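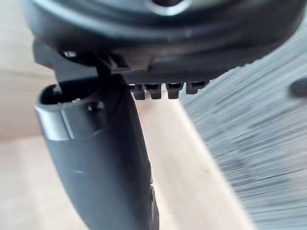 Oficina, terça à tarde.

Junho de 2024
Trabalho 3924 — tampo do aparador Kubiak

Retomei o tampo onde a Beril o deixou. A goma-laca antiga saiu com álcool e palha de aço fina, menos na faixa junto ao rebordo de trás, que continua pegajosa. Pela ficha, o móvel é de 1985 e foi retocado pelo menos uma vez com um verniz de que não temos registo. Suspeito que a faixa seja disso. O álcool só a amolece. Passei a raspador, com pouca pressão, e vem em fitas compridas. O folheado ali é fino, por isso parei antes de chegar à madeira em toda a largura.

Testes de acabamento nas sobras de nogueira:

Amostra A: goma-laca loura, corte leve, quatro demãos à boneca. Boa cor, um pouco fria. Marcas da boneca nas pontas, levantei tarde demais.

Amostra B: goma-laca Mirnetti, a do frasco escuro. Mais quente e mais próxima das portas. Seca devagar. Ao fim da manhã ainda marcava com a unha.

Amostra C: óleo Nakard por baixo, goma-laca loura por cima. Escureceu demais os poros. Não repetir neste móvel, talvez na mesa da Altwood.

Lixei as três com 600 entre demãos, a seco. Na B a lixa empasta logo, é preciso esperar mais. A Eylül sugere filtrar outra vez, diz que o frasco tem cera no fundo e que é isso que atrasa a secagem. Tem razão quanto à cera. Quanto à secagem, não sei: o frasco já está aberto há muito tempo e goma-laca velha também não endurece bem.

Decantei metade para um frasco limpo e dissolvi um lote novo das mesmas escamas, ao lado, para comparar. Etiquetas B1 (decantada) e B2 (nova). Mexer ao fim do dia e outra vez de manhã.

Folheado solto no canto esquerdo da frente: injetei cola animal diluída, papel encerado e grampo com calço. Não tirar antes de amanhã. Há outra bolha pequena a meio, que só se ouve batendo com o dedo. Ficou marcada a giz.

Falta:
— acabar a faixa de trás com o raspador
— perguntar ao cliente se quer manter a mancha de copo (a Beril acha que sim, mas não está escrito)
— encomendar álcool, resta um garrafão até julho
— B1 e B2 na mesma sobra, lado a lado

As dobradiças estão na caixa com o número do trabalho. Um dos parafusos não é do conjunto, tem a rosca mais grossa e alargou o furo. Enchimento com palito e cola antes de montar.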